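Abbasi Kitchen Supply to Open Second Store in Rullitz Building

3 August 2019

Abbasi Kitchen Supply will open its second store this October on the ground floor of the Rullitz Building, at the corner of Mill Street and Station Road. The new store will carry cookware, bakeware and small appliances, and will include a teaching kitchen for evening and weekend classes.

The family-owned company has sold kitchen goods from its Canal Street store for 29 years. Canal Street will stay open with its current hours and staff.

"We ran out of room a long time ago," said Akua Akpalu, general manager of Abbasi Kitchen Supply. "Customers ask for larger stockpots and sheet pans, and we have to bring them over from storage. At the Rullitz Building we can put the whole range on the shelf and people can pick things up and try the handles."

The Rullitz Building was put up as a dry goods warehouse and later held offices. It has stood partly vacant since its last ground-floor tenant moved out. Abbasi has signed a lease for almost 2000 square feet, with an option to take the adjoining unit at a later date. The original loading entrance on Station Road will be kept and used for deliveries and for customer pickup of heavy items.

Interior work is being carried out by Stidex, a local contractor that also refitted the Canal Street store. The plans call for new lighting, a repaired floor and a wider front door with level access from the sidewalk. Shelving and counters are being supplied by Trisar. Work on the plumbing for the teaching kitchen is under way, and the gas line has been inspected.

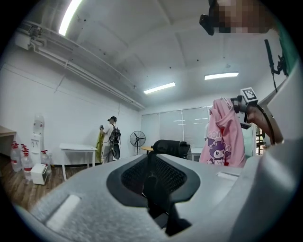
Classes and Services

The teaching kitchen will offer two classes a week to start. The first schedule covers knife skills, bread baking, and basic sauces — all taught in small groups. Sign-up will be available at both stores and by phone. Class fees include ingredients and the use of equipment. Participants should bring an apron and a container for leftovers.

Knife sharpening, now done at Canal Street only, will be offered at both locations. Knives dropped off before noon will be ready the next business day. The company will also continue to order replacement parts for pressure cookers, stand mixers and food mills, including models that are no longer sold.

Hiring

Abbasi is hiring full-time and part-time sales staff for the new store, along with a class coordinator. Retail experience is helpful but not required. Applications can be picked up at the Canal Street counter, and interviews will be held there through the end of the summer.

"We want people who cook at home and like talking about it," Akpalu said. "The rest we can teach."

Opening day details, including store hours and the first class dates, will be posted in the windows of both stores. Customers with store credit or gift cards from Canal Street may use them at either location.

Press inquiries may be directed to Akua Akpalu at the Abbasi Kitchen Supply office, Canal Street.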